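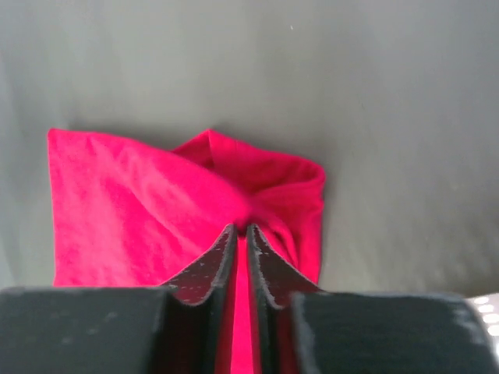
Mahnaz Jalali has run the folding tables at Golestani, a linen and garment service, since the firm moved into its present building. She trains new staff on small pieces first, and she is strict about the surface underneath. "Gray, dull, flat. A shiny table lets the cloth slide, and a patterned one hides the corners." A red-pink cloth on dark gray fabric reads clearly even half folded: one side lying nearly flat with a squared corner at the top, the other bunched and rolled over to the right, a small peak of fabric standing up at its top corner. Jalali calls that peak a false corner. "People grab it. Then the fold runs off on a diagonal and they have to open the whole thing again."

Her method for knits has two steps. The piece is opened until all the edges can be found, then folded edge to edge, without pulling. "Knit stretches. If you tug the hem to make it meet, it will meet, and an hour later it won't."

The tables handled 1,820 pieces in April, of which 413 came back for refolding. Darren Goodall, who keeps the shift records, puts most of those down to soft knits stacked too high — the lower ones spread under the weight. Stacks are now shorter.

Jalali has no strong view on folding boards. "Fine for shirts of one size. We don't get shirts of one size." She still smooths each piece with the side of her hand, from the fold outward, before it goes on the stack.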